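Notes for the jewelry block, part 2 – stringing on elastic

Hi all. I've typed these up from my own scribbles, so they jump around a bit. If you missed the September session, Bethel Abera has the handout on knots and you should read that first, it'll save you a lot of cutting things apart!

## What we're making

A plain stretch bracelet in round wooden beads, one size, one color, no charms. I know some of you want to get to the fancy stuff (Feven Adugna has already shown me a drawing with tassels on it), but a plain ring of matching beads shows up every mistake, and I'd like you to make your mistakes on this one.

You'll each need:

- a strand of round wooden beads, unvarnished
- clear elastic cord, a good arm's length
- sharp scissors
- a bit of tape or a bead stopper
- a cloth under your work

About that cloth. Any tablecloth will do, and I like one with a bit of body to it – beads run like mad on a bare tabletop. A busy print does make a dropped bead harder to find, so if your eyes are like mine, fold a plain towel on top.

## Stringing

Stretch the cord before you start. Hold both ends and give it a few slow pulls. Skip this and your bracelet will be a size bigger by dinner time, with a gap right where everyone can see it.

Tape one end down, then thread from the other. Keep checking the length against your wrist as you go. I'm not giving you a bead count, it depends on the beads and on you. Stop when the ends meet without any tugging, then add one more bead if you like it loose (I do).

The beads should sit right up against each other all the way around, with no cord showing, but the loop still has to bend easily. Light tan beads with a matte finish look lovely like this, and I wouldn't put anything shiny between them.

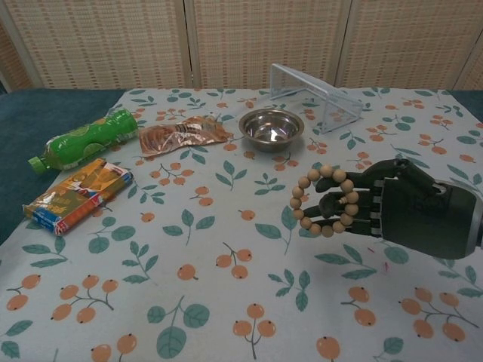
## Tying off

Surgeon's knot, pulled down slowly, then a second one on top. Tug the beads on either side of it to seat it. If you have glue, use a tiny drop and leave the bracelet alone for 24 hours. Yes, the whole 24! I've ruined plenty by trying them on at breakfast.

Trim the tails short but not flush, and work the knot inside the nearest bead if the hole is big enough. Some drill holes are just too tight. In that case leave it between two beads and wear it on the inside of your wrist.

## For next time

Bring your finished bracelet to Room 117, plus one you're unhappy with if you have it. We'll restring a couple together and then start on Mason's spacer patterns, pages 2 and 3 of the pattern sheet.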